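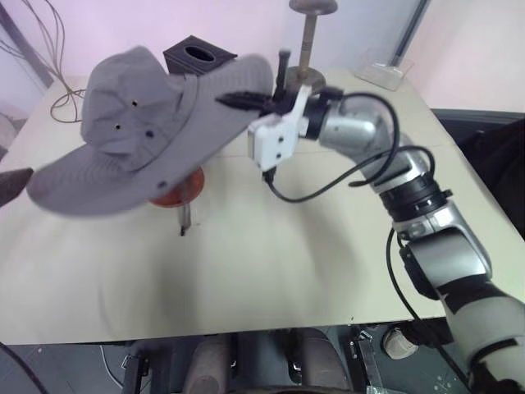 Sombrero de pescador de color gris, de ala ancha y copa blanda.

El sombrero de pescador, llamado también sombrero de cubo por calco del inglés bucket hat, es una prenda de cabeza flexible, de copa blanda y ala inclinada hacia abajo en todo su contorno. Se le atribuyen muchas virtudes y varios orígenes, no siempre con fundamento. La versión más repetida lo hace nacer entre pescadores y campesinos irlandeses, que lo habrían usado en lana o tweed contra la lluvia; las fuentes que la recogen suelen copiarse unas a otras y rara vez citan un documento de época.

Construcción

El patrón corriente consta de 3 partes: la tapa de la copa, la banda lateral y el ala. Los modelos de ala ancha se apartan del perfil de cubo que da nombre a la prenda, y hay quien los clasifica aparte. El ala suele llevar pespuntes concéntricos, que le dan cuerpo sin necesidad de alambre. Cuánta rigidez aportan depende sobre todo de la entretela, dato que las etiquetas casi nunca declaran.

Los ojetes metálicos se presentan como sistema de ventilación. El argumento es discutible en los modelos de algodón, cuyo tejido ya deja pasar el aire, y lo es más cuando el ojete se abre en el ala, donde no hay cámara que ventilar. En esa posición puede servir para pasar un cordón; a menudo es un simple adorno.
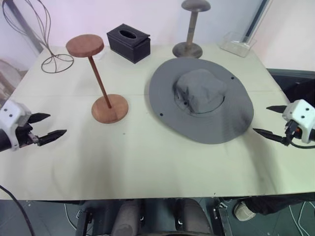
Sección de Indumentaria y Complementos

Conservación y exposición

Un sombrero blando puede dejarse apoyado sobre una superficie plana, con la copa hacia arriba, siempre que el ala no quede doblada. La recomendación contraria, guardarlo boca abajo, procede de la sombrerería de fieltro y se ha trasladado sin mucho examen a prendas que no tienen una forma rígida que proteger.

Los soportes de sobremesa responden a dos tipos principales. El de columna, con base redonda y remate en disco o casquete, ocupa poco sitio y sostiene la prenda por el interior de la copa; si el remate es estrecho, la tela puede marcarse. El de varillas metálicas curvadas, abierto hacia arriba, reparte mejor el apoyo, aunque no todos los diámetros convienen a una copa blanda. El manual de Elínborg Mikkelsen aconseja un remate de roughly 10 centímetros, sin explicar de dónde sale la medida.
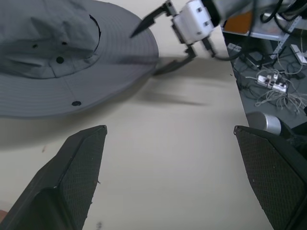

Tampoco hay acuerdo sobre las arrugas de la copa. Arvo Leinonen las considera un defecto de almacenaje, mientras que Young-sook Ko las tiene por propias de la prenda y desaconseja el relleno de papel.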